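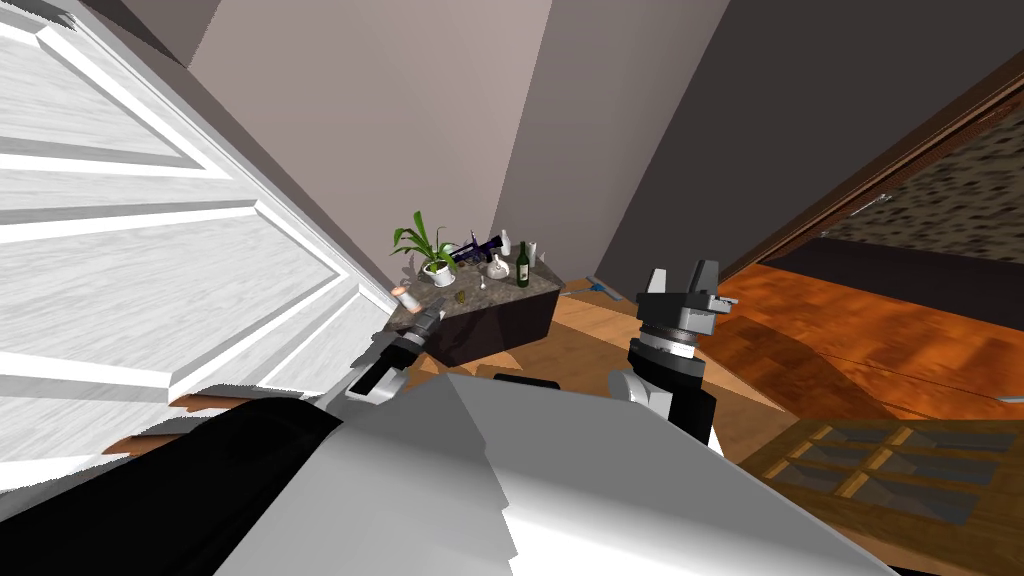

Have you ever wondered why doors have handles on one side and hinges on the other? I used to think it was just to look neat, but there's a great bit of science hiding in there! A door is a kind of lever. Levers are tools that help us move heavy things with a small push, and the spot where a lever turns is called the pivot. Take a big white door with raised panels, like the one swung open next to the plant. It turns on its hinges, so the hinges are the pivot.

Want to try it? Ask a grown-up first, and keep your fingers well away from the hinge side (a closing door can really pinch).

Open a door halfway. Now push it with one finger, right out near the handle. Easy, right? Next, move your finger to the middle and push again. Hmm, a bit harder! The closer you get to the hinges, the harder you have to push - and I once got my whole family trying this on a Saturday until we were told to please stop playing with the kitchen door.

So what's going on? The farther you are from the pivot, the more turning power your push has. Scientists call that turning power torque (say it like "tork"). If you push from twice as far away, you only need half the push. But your hand has to travel farther too, so you're swapping a hard, short push for an easy, long one.

You can find the same trick on a seesaw. If your friend is heavier than you, ask them to scoot in toward the middle while you stay out at the end. Wrenches do it too, and that's why the ones for really tight bolts have such long handles!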